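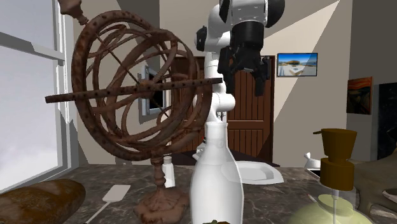
Apr 8, 2020

Test kitchen, Trerosberg. Second day on the flatbread for the Uvirine menu. Dining room is closed, so the big deck oven is free all day and I can run batches without anyone waiting for it.

Dough first. Same base as yesterday: 1455 g flour, water at 68 percent, salt at 2. Split the mix in two after the first fold. Half A went straight into the walk-in, half B stayed out for two hours and then went in. Probe in the walk-in read 4 C when I put A in and 6 C when I closed up after B. The door seal is still bad on the lower corner. Already on the repair list.

Portions. Yesterday's balls were uneven, so I weighed every one today. Target 200 g. Most came in at 200 or 201, and I left those alone. The old card says 180, but at that weight the bread doesn't cover the plate we want to use for the lamb.

Bake. Deck at 363 C on the dial. Bottom heat full, top heat at half.
A, first tray: pale, good chew, a bit tight near the edge.
A, second tray: better color after I gave it 20 seconds more.
B, first tray: large bubbles, two of them burned through. Flavor clearly better than A.
B, second tray: docked with a fork before loading. Bubbles smaller, no burning. This is the one to work from.

Held four of the B breads under a cloth for half an hour, which is what happens on a full night. Three stayed soft. The last was on top and went leathery on one side. Try a lidded box next time, or stack them in smaller piles.

Dips. Eggplant is fine, leave it. The white bean needs more lemon and less garlic – I could still taste it at four in the afternoon. The red pepper one split again. I think the oil goes in too fast. Whoever makes it next, please use the small blender and stop when it turns glossy.

Menu wording. The Unum draft calls this "rustic hearth bread," and we don't have a hearth. I changed it to "flatbread from the deck oven" in my copy and sent it back. They also have the soup listed under both starters and sides. Pick one. The Were people want the same bread for their terrace menu but smaller, so half portions would do, two to a basket. Haven't baked any at that size yet. They will need less time and probably a hotter deck.

Left over: six balls of A, five of B, all in the walk-in on the second shelf, labeled. Bake them tomorrow before lunch to see what the longer rest does. Don't use them for staff meal.

To order: semolina, parchment, a new bench scraper. The lamb spec can wait until May.

Oven off at 17:40, deck brushed out, flour bin refilled.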